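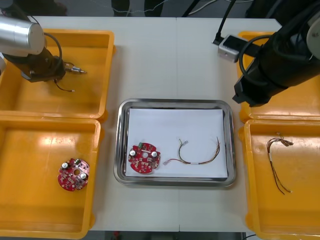
Yellow bins, two each side of a stainless steel tray.

Bench tips: trays, bins and small parts
Updated 9th May

Notes on setting up and cleaning a bench used for small repairs. They apply to a shed, a spare room or one end of a laundry. Items are in no particular order of importance.

Bench surface

A pale surface is preferred for small work. Dark screws, circlips and springs show up on it, and so does swarf. White melamine is adequate for light assembly but chips at the edges if clamped without packing. Use scrap ply under the clamp jaw.

Where two tabletops are butted together, check the joint with a straight edge. A step of more than a business card's thickness will catch a tray. Pack the low legs before adjusting the high ones. Seams can be closed with low-tack tape during fine work and the tape discarded afterwards. Tape left on through summer leaves adhesive, which comes off with eucalyptus oil on a rag.

Wipe down with warm water and a drop of dishwashing liquid. Metho removes marker pen but will dull some painted surfaces. Test at the back.

Bins

Open bins suit parts in current use. Lidded boxes suit parts in storage. Mixing the two purposes is the usual cause of a full bench and empty shelves.

Plastic bins scuff on the floor of the bin first. Scuffing has no effect on use, but grit lodges in the scratches, so bins that have held grinding work should be kept for that work. Wash in the tub with a nylon brush and stand upside down on a rack. Do not put them in the dishwasher; the lower basket runs hot enough to warp thin mouldings.

Keep to one colour per type of job. At Tetstead we run yellow for parts in and out, and grey for consumables. Labels go on the long side, facing the operator, and not on the rim. Label tape lifts from textured plastic within a season unless the area is degreased first.

Stacking: load the heavier bin at the bottom and do not exceed 3 high on a bench. Shelves may go higher if the bins interlock.

Stainless trays 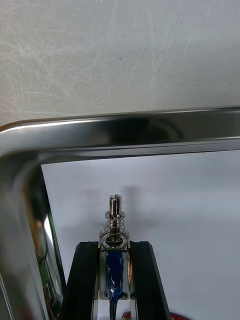
Polished stainless steel bordering a plain white surface.

A stainless tray is easier to keep clean than a painted one and will tolerate solvent. It will also show every fingerprint. The following covers most situations.

Fingerprints: microfibre cloth, slightly damp, then a dry one. Work along the grain if the finish is brushed.

Tea-coloured staining: a paste of bicarb and water, left for 13 minutes, rinsed and dried. Common near the coast. Every tray in the Cistport shed had it by the end of the first winter.

Rust spots: almost always transferred from steel wool, or from a wet carbon steel part left on the tray. Remove with a citric acid cleaner made up to the strength on the packet. Never use steel wool.

Adhesive residue: soften with warm water, lift with a plastic scraper, finish with metho.

Bleach and pool chlorine will pit stainless. If either is spilled, flush with plenty of water at once.

A tray that rocks on the bench has usually been twisted by carrying it one-handed with a load on. Place it face down on a flat surface and press on the high corners with the heels of both hands. Small corrections, checked each time. Hammering leaves a mark and shifts the twist elsewhere.

A liner cut from router mat stops round parts rolling. Cut it 3 mm undersize all round so the corners sit flat.

Sorting mixed fasteners

Buckets of mixed screws are rarely worth more than an afternoon. Tip out a handful at a time, remove anything bent or rusted, and separate by head before length. Length is easiest to judge last, with the screws lying the same way on a tray.

We sorted 200 mixed machine screws using the Andside thread gauge and again using a set of known nuts. The nuts were slower but picked up damaged threads that the gauge passed. Either will do for household purposes. Label the result with thread, length and head, in that order.

Magnetic dishes hold steel fasteners well and magnetise the small ones. Run fine screws through a demagnetiser before they go anywhere near a watch, a compass or a speaker.

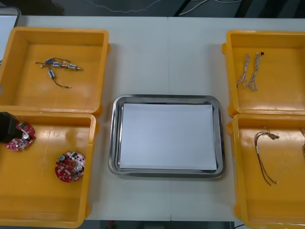 Leads and salvaged electrical parts

Small motors, switches and fans taken out of dead appliances keep well if stored dry. The leads are the weak point. Do not lift a part by its leads, and do not wrap them tightly around the body. Coil loosely, with a diameter no smaller than a 20-cent piece, and hold with a paper twist tie.

Tangles should be opened from the middle. Pulling on a free end tightens the knot and loads the solder joint. If a lead has been stripped back to bare strands, trim it square or sleeve it before storage.

Record the voltage on the bag while the donor appliance is still at hand. Unmarked parts can be tested later, though seldom are. The Szűcs drawer labels are narrow and take 17 characters in the supplied font, enough for a type and a voltage.

Anything that has been connected to the mains, and any capacitor of unknown history, should be left to a licensed electrician. Batteries are stored separately in a ventilated place with the terminals taped, and go to a battery drop-off when finished with. They do not go in the kerbside bin.

Lighting

One lamp from the left and one from the right removes most shadows from inside a bin. A single overhead fitting puts the operator's own head in the way. Polished trays throw glare from a bare globe, so fit a diffuser or tilt the lamp until the reflection falls past the far edge of the bench.

Check lamp clamps and flex each June, along with the smoke alarm.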